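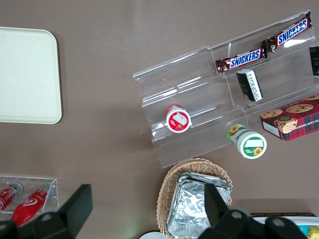 Frequently asked questions about renting a room at Lelluvley

Last updated: December 29, 2023

How do I reserve a room?
Write to us with the room you want, the hours and how many people will come. We answer with a price and a booking form. The room is yours when the signed form and the deposit have come back to us.

Which rooms do you have?
There are 2. The Grernetti room is on the ground floor and has a door to the courtyard. The Drarnholm room is upstairs, it is more quiet, and most people take it for meetings. There is no elevator to the upstairs room, so please tell us if one of your guests cannot use stairs and we will offer you the other one.

How long can I stay?
The shortest booking is 90 minutes. Preparing the tables and putting them back is part of your time, so please count it in.

Can I bring my own food?
Yes, cold food and packaged snacks are welcome in both rooms. Cooking is not permitted, also not with a small camping stove. If you like to have warm food, you must order it from Ó Conaill, the kitchen next door, and they will carry it over.

What about drinks?
Coffee and tea are included in the price. Cold drinks you can bring yourself. For red wine we ask that you put the cloths on the tables. 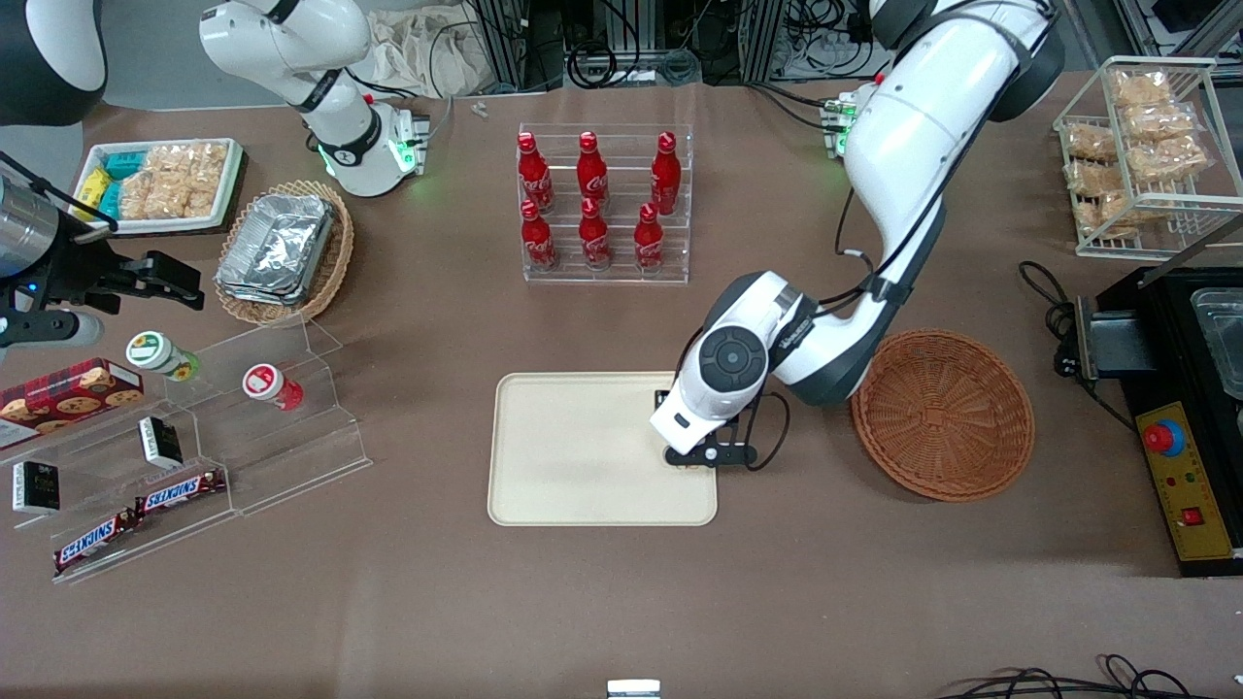

Reading time: 2 minutes

Do you lend trays and dishes?
Trays, plates and glasses are in the hallway cupboard and you may use them without extra cost. Please wash them and return them to the same shelf. A broken glass is not a tragedy, only leave us a note.

Is there parking?
We have no parking of our own. The street is free in the evening, but in the daytime you need a ticket from the machine at the corner.

What happens if I must cancel?
Until one week before the date you receive the full deposit back. After this we keep half of it. Changing to another date is free one time.

Will the prices change?
The prices stay the same in January. The key deposit also stays as it is.

Can I see the room first?
Of course. Send us a message and we will find a time when it is not in use.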